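Pernoscombe abbey ruins, worth the detour?

kamol_m
Just back and I loved it! 99 steps up the tower and you can see right to the sea. Go early.

Nurhan B
Lovely, but the Gurura coach only gives you an hour. Not enough.

kamol_m
Get the local bus then, it's easy!
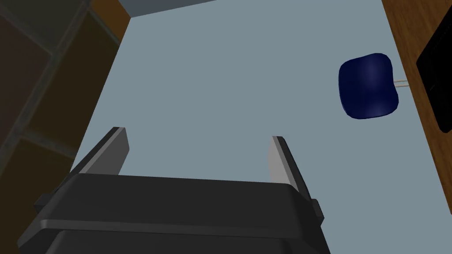
chanida_n
The tower steps are steep, Nurhan, so an hour was plenty for me. I'd pick the cloister, with its plain dark grey slabs, same sort of matt grey as my picture. Gorgeous in May!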